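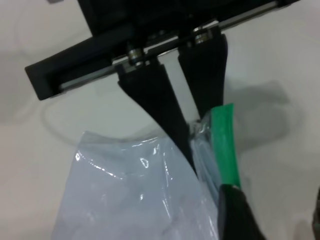 Marlina Santoso thinks the packing arms will have the slower half of our bench within the year, and that whoever is left will spend the day clearing jams. I'm less sure, so I'm asking people who have been through it.

I work at Fidness, on returns and repacking. There are 8 of us on the early shift. Management has told us that two arms are coming in June to take over picking up bagged items and placing them in trays. They say no jobs will go, but the job titles are changing from "packer" to "cell operator" and we've been given a one-page sheet with very little on it. Nothing about pay, nothing about targets. The current target is 63 items an hour each. Has anyone had their role changed like this? What should we be asking before we sign?

Posted by Dimas Wibisono

Carla Sleiman

We had this at Grorkent. I was a packer for years and I've been on the arms since they went in.

The lifting and reaching mostly went, and my shoulder is better for it. What replaced it is a lot of standing and watching, and then short bursts when something stops. Soft stuff in thin plastic was the worst for us. The arm would take two bags at once, or get hold of a loose fold and drop the item on the way over. Boxes gave hardly any trouble.

Questions I'd put in writing:

Who is allowed to clear a stoppage, and who trains them? On our site it was everyone in theory and two people in practice, and those two never got a proper break.

Is the target for the person or for the cell? Ours went up to 108 an hour for the cell and then stoppages were counted against whoever was signed in. It took months to get that changed.

Does the new title come with a new grade? Ours didn't at first. We got a small rise after the union rep compared the duties line by line with the old job description.

Also ask if you will still rotate. Hand packing for part of the shift made the day go quicker, and people who did only the watching got fed up with it.

I wouldn't sign the one-page sheet as it is. Ask for the full job description and time to read it.

Tamás Szabó

They said no jobs would go at our place too. Nobody was sacked but leavers weren't replaced, so ask about that.

Dalibor Jelínek

I set up cells like this at Tambunan, so I see it from the other side. Ask for a trial period with no individual targets. The first weeks are mostly adjusting grip and position for each type of item, and the numbers from those weeks are no use for judging staff. Keep a notebook by the cell and write down every stop with the item that caused it. We changed the order of work twice because of what the packers wrote down.

Carla is right about the breaks. Get at least four people trained before it goes live.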